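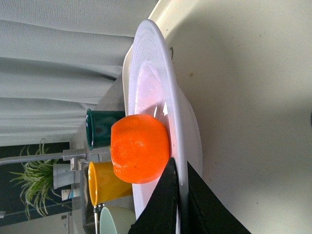

Home Papers Authors Archive Contact

August - Killian Texier, Brenerstead

4. Setting Up and Looking After the Kitchen Arm

Anyone who has kept a robot arm going for a whole season will know that most of the hours go into small chores, and we would like to give those chores a proper section of their own. The arm in our kitchen cell is an Elter, with a parallel gripper at the end of it and a small camera at the wrist. We were very happy with it over the season, and a good part of that happiness came from a routine that we settled into after a rather bumpy first month.

4.1 Zeroing and the wrist camera

Every session begins with the arm folded in its rest pose, which the Stornader controller takes as home. We let it idle for 30 minutes before doing anything that depends on accuracy. The joints drift a little as they warm up, and in our early logs the drift was easily large enough to put the fingers down on the rim of a plate when they were meant to come down beside the fruit. Once the arm has settled, we run the homing routine, check that each joint reports back, and bring the wrist to the inspection pose over the counter.

The camera bracket deserves a few words. It is held by screws that like to work themselves loose, and a bracket that has shifted even slightly will spoil every grasp that follows without raising any kind of alarm (we lost most of an afternoon to this, and blamed the planner the whole time). We now mark the screw heads with a line of paint pen and look at the lines before each session. If a line is broken, we tighten the screw and repeat the hand-eye calibration from the beginning. It is tempting to skip the second part. Please don't!

Figure 3. Wrist view used for checking finger position against the plate. A mandarin rests on the white plate with both fingers of the gripper in view; cups, a faucet and a potted spider plant stand beyond. The worn, dusty edge at the tip of one finger is the kind of surface we look for in Section 4.2.

We like to make the check with an ordinary object, and Figure 3 is typical of the views we compare. The operator looks first at the fingers, which should enter the picture at the same place as in the reference view saved after calibration, and then at where the fingertips sit relative to the fruit. The raised rings on the rim of the plate turned out to be a lovely aid, as a small sideways shift of the fingers is far easier to notice against a ring than against a plain surface. The glossy center of the plate is less helpful. It throws bright glints that the segmentation step sometimes took for part of the object, so we turned the exposure down a little and left it there for the remaining trials.

4.2 Fingers and pads

The fingers are matte black and blocky, and they pick up dust and wear at the tips sooner than we had expected. We wipe them with a barely damp cloth at the end of each session and let them dry with the gripper open. Citrus peel is worth a special mention here - the oil leaves a film that feels like nothing to the hand, but our slip counts crept upward whenever we put the wiping off until the next day.

Over the season we logged 103 maintenance entries for this one arm. Of these, 8 were finger changes, and most of the rest were wiping, tightening and recalibration. A finger is changed when the edge of the tip looks rounded beside a new one, and we always change both together, even when only one looks tired. We tried changing them singly at first, and the gripper then closed a touch off center, which was enough to nudge a mandarin along before the grip was made.

After a change we close the gripper fully, reset its zero in the controller, and then make 3 slow grasps on a mandarin at low force. If the fruit is lifted straight up each time, the cell goes back into use. If it twists or rolls, we loosen the finger mounts, seat them again and start over.

4.3 Cables and the record book

The camera cable runs down the forearm through a set of Maillard clips, with enough slack at the wrist for a full turn in either direction. Our first routing had too little slack, and the picture would drop out at the far end of the rotation and come back a moment later, so the fault never seemed to be there when somebody went to look for it. We check the slack by hand now, with the arm powered down, and we write the result in the paper book beside the controller along with the state of the screws and the fingers. The controller keeps logs of its own, of course, and we have used them throughout Section 5, but the handwritten notes were the ones we kept going back to when a trial looked odd.

Get new papers from the archive by email. Subscribe to our newsletter. You can unsubscribe at any time.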